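Ticket 416 - Boiler loses pressure overnight, flat 6, Lalbridge
Status: open, waiting on part
Reported by: tenant
Handled by: Nektarios Konstantinidis, Sostholm Property Services

Problem as reported
Heating goes off during the night. In the morning the boiler display shows the low pressure warning. Tenant tops it up with the filling loop and it runs normally until late evening. Started in October, when the heating went back on for the winter.

Checks so far
Radiator valves in all rooms felt by hand and wiped with tissue. No damp on any of them. Kitchen pipework under the marble worktop also checked, as the heating return runs along the wall there. Joints dry.
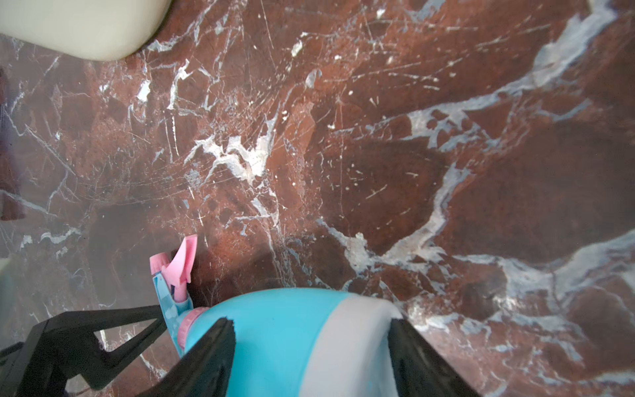

Last changed: October, 16:20, by N. Konstantinidis

Expansion vessel tested. With the system drained down, the vessel read almost nothing at the valve, so it was pumped back up and the system refilled. Pressure held for the two hours I was on site, heating on and then off. Tenant asked to write down the reading last thing at night and first thing in the morning.

Update from tenant: pressure still dropping, though more slowly. It now takes two nights to reach the warning instead of one. No marks on ceilings. The neighbour below has seen nothing either.

Second visit. Closed the flow and return valves under the boiler at 18:00 and left them shut overnight, heating off. The tenant was given a fan heater from the Fairweather store. By morning the gauge on the boiler side had fallen and the radiator side was unchanged when the valves were reopened. That puts the leak in the boiler itself and clears the pipes under the floor - good news, as the floor would have had to come up. 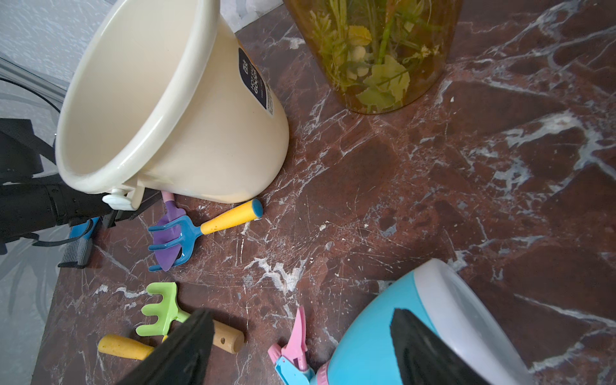

Took the case off and looked at the safety valve next. The discharge pipe goes out through the back wall above the yard, so a slow drip would be easy to miss from indoors. Tied a plastic bag over the end of it and left it for the day. There was water in the bag at 17:30. The valve is letting by and will not reseat after being turned by hand.

Safety valve ordered through Somia. They had the wrong one listed for this boiler, so check the part against the old one before fitting.

Until then: tenant to top up to the green mark when cold and no higher. If it needs doing more than once a day, ring the office and quote the ticket number.

Linked: ticket 419, same warning in the flat across the landing. Not yet visited. Same age of boiler, so take a second valve.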